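Speaker notes — Faux finishes in small restaurants

Opening (2 min)

Say who I am and how I came to this. Fourteen years of painting and refinishing, the first few under Sioned Ifans in Astside. Mention that she still mixes her own glazes.

Slide 2: Why people copied stone

Real slabs are heavy and hard to get up stairs. Painters were imitating marble on columns and shop counters long before printed surfaces came along. The Cáceres job: 14 tables, quote of $3198, owner wanted them all to match. Pass the sample board around now, not later.

Slide 3: How veins should run

Veins branch and fade. They do not cross like a grid. Beginners make them all the same width — show my first board, let them laugh. Pale ground first, then the warm color, then soften with a dry brush.

Slide 4: Color on the table
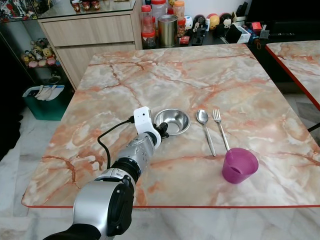 Salmon-pink and rust-orange veins over cream and white, with a thin red trim on the front edge. Ask the room if they would have picked red. I would go darker. Point out how much the gloss does next to a steel bowl.

Slide 5: Care and repair

No scouring pads. Wipe spills early. For chips, fill, tint, then seal — two thin coats. Zodwood people will ask about wax; answer is no.

Questions. Leave the sample board on the front table.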